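Planning the Wutlow Kitchen Bench: A Gallery

August 2018

Welcome, and thank you for coming back to see how our shopping is getting along! Those of you who followed the last round of pages will remember that we had a long list of things we wanted, a rather shorter amount of money, and a good deal of disagreement over which should give way first. We have moved on a bit since then. The bench at Wutlow now has a plan, the plan has a price against most of its lines, and we have begun working through it on the computer before we order anything that comes on a pallet.

I have tried to keep the notes short, which does not come naturally to me, so please bear with the longer ones. If you only want the money, it is mostly in the second half.

The idea of the bench, for newcomers, is a single arm over a kitchen worktop, picking up ordinary household things and putting them somewhere sensible. Our two quotes for the arm came from Avow and Cormier, and they were close enough on price that we ended up choosing on other grounds – delivery time, mostly, and how easy it was to get a straight answer on the telephone. Avow won on both. The mounting plate is extra with either firm, and I do wish somebody had put that on the first page of the quote and saved us an afternoon of adding up.
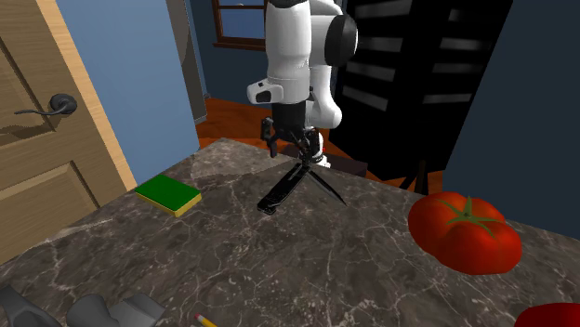 Simulated view. Picture: Wutlow bench project

The arm over the marble worktop, gripper pointing down at the open folding knife, with the sponge on one side and a big red tomato on the other. A tomato, a sponge and a knife are three very different things to pick up, and it was working through layouts like this one that settled the argument over the gripper budget.

On that subject, we had first put down money for one gripper and nothing else. We have since changed the line to one gripper and a box of spare fingertips, which Hurer sell in packs of 12. They come to 80 pounds a pack, and I would sooner have two packs in the drawer on the first morning than be waiting for the post in the second week. Soft tips for the fruit, firmer ones for handles, and we shall see how quickly we get through them.

The worktop itself has been the happiest part of the whole exercise. Real marble was never going to happen (have you seen what it costs to move the stuff?), so the bench will get a grey stone-effect top on a steel frame, and the frame is where the money goes. The quote stands at 1141 pounds with levelling feet and delivery to the door. Delivery to the door means exactly that, I'm afraid, and getting it from the door to the back room is down to us and a borrowed trolley. We asked for a second quote on a lighter frame and it saved very little once the bracing had been added back in, so we have stayed with the heavier one.

Then there are the small things, which have their own line now after being squeezed out of the last budget altogether. We have put by 200 pounds for sponges, pencils, pretend and real vegetables, cutlery with the edges taken off, storage tubs and so on. It sounds generous when you say it all at once and a good deal less so when you are standing in the shop with a basket. Tomatoes go soft, for one thing, and we shall be buying those fresh every week or so.

Still to be decided are the guarding and the lighting. The guarding depends on where the bench finally stands, and that depends on the electrician, who has been once and is coming again. For the lighting we are leaning towards two plain panels overhead – nothing fancy, just enough that a dull afternoon looks much the same as a bright one. If any of you have bought panels of that sort lately and were pleased with them, do please write in, as the catalogues all look alike to me after the first few pages.

The order for the arm goes in once the guarding price is back, and the frame should follow in September. There will be more pictures on this page as things arrive, and I will put the final figures up beside the planned ones so you can see where we guessed well and where we were hopelessly out. The old equipment list is still available on the Wutlow page for anybody who wants to compare the two.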